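Anyone driven up to a preseason game at Wadinwood instead of taking the fan bus?

Ashley Greenwood

Hi all, first post here so go easy on me. I've been a Renora fan since I was a kid, watching every game with my dad on a TV with terrible color, and I have never once been to an away game. This year my brother-in-law and I want to fix that. We've got our eye on the preseason game at Wadinwood in the fall, mostly because Tsuji is supposed to be back from the knee thing and I'd love to see him play in a small gym before the real crowds show up.

So my first thing is tickets. The arena page says it's open seating behind both baskets and reserved along the sides, but then the map shows numbers on every section, including the ones behind the baskets. Which is it? And if it really is open seating, how early do we need to be there to get two seats together? My brother-in-law is 6'5" and gets grumpy if his knees are in somebody's back.

My second thing is whether it's worth going at all if what I want is to watch the starters. I know preseason is preseason. I've seen the box scores where the big names play one quarter and then sit there in warmups laughing at each other. I'd be fine with a half. I'd be a little sad with six minutes.

We'd be driving up in the morning, probably back the same night. I did the drive once before for something else and it was really pretty, hardly any traffic.

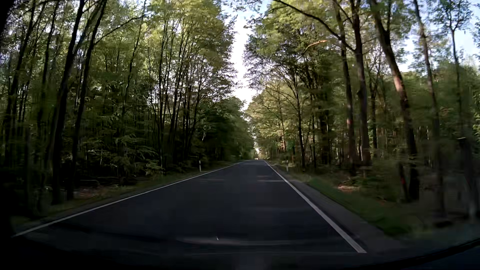
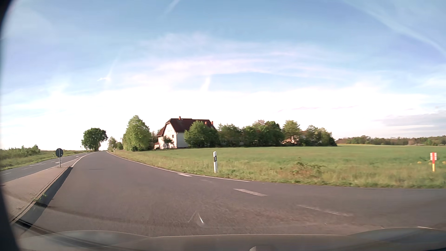
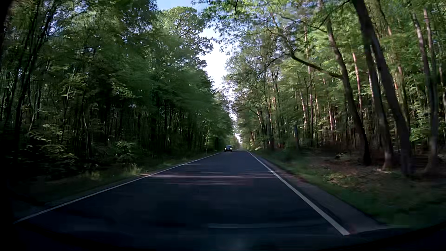 Anyway, the fan bus would mean leaving right at the final buzzer, and I was hoping to hang around by the tunnel for a bit and maybe get my old jersey signed. Does anybody know if players still do that at Wadinwood, or have they stopped it? My dad has a program with about half of a roster's names on it from way back and I've been jealous of that thing my whole life. Last question, I promise – can you bring a small bag in? I get cold in gyms and I like to have a sweater and some snacks with me.

Thanks so much, and go Renora!

Liên Khương

Oh, you're going to have such a good time! I've been to this one several years running and it's my favorite game on the calendar, and yes I'm including the ones that count.

Okay, seating. The map is confusing because the building uses the same one for concerts, and for concerts everything is numbered. For basketball the ends are open and the sides are reserved, and the ushers go by that no matter what's printed on the bench. The place only holds 3000 and it doesn't always fill, but the ends do, early, with families. Doors open 2 hours before tip. If you walk in within the first half hour you can sit pretty much where you like. For your brother-in-law I'd go for the very front row of the upper part, where there's a rail and a walkway and no back to put his knees in. My husband is tall too and we always head straight there. Section 18 has the best angle on the Renora bench, and you can hear the coaches yelling, which I personally enjoy a lot.

On the starters, I'd expect more than six minutes. Last time they played most of the first half and came back out for a few possessions after the break, and the time before that the coach was mad about the defense and left them in nearly all of the third quarter (the guy in front of me was thrilled, he'd come all the way just to see the point guard). With Tsuji I don't know. Coming off a knee I'd guess they put a limit on him and stick to it, so watch for him early. If he's being held to one stretch it'll most likely be at the start. And get there for warmups no matter what! He does this long shooting routine from the corners, or he did before he got hurt, and in a gym that size you can hear the net.

Autographs do still happen. They don't do it at the tunnel after the game anymore, they moved it to before, along the baseline on the visitors' side. You stand at the rope and an usher lets people come up a few at a time. Bring your own marker, and make it a silver one if your jersey is dark, I learned that the sad way. Not everybody comes over. The rookies always do and they'll talk your ear off, they're so happy anybody knows their names. The veterans, it depends on the mood. Rosar signed for a really long line of kids last time and missed part of the layup drill, and I've loved him ever since.

A small bag is fine. They look in it and that's all. My sweater and I have never had trouble, but they took my water bottle once, a full one, so I'd bring it empty or not at all. Snacks are a gray area – I've had granola bars in my coat every time and I'm not about to ask.

One more tip, the concession stand by the main door has a line that wraps around at halftime and the one upstairs has hardly anyone. Same pretzels.

hoopsdad_renora

Bag policy changed I think, check the arena page the week of. Starters won't play much, they never do. I'd save the money and go to a regular season game.

Liên Khương

Just looked at the page, same bag rule as before, it's down at the bottom under guest info. Ashley, don't let him talk you out of it! If you do end up on the rail, say hi, I'll be the one in the ancient yellow scarf.

Ashley Greenwood

This is so helpful, thank you! I texted my brother-in-law the part about the rail and he's already looking at tickets. Going to buy a silver marker this week and ask my dad if he wants to come too, so now it might be three of us looking for seats.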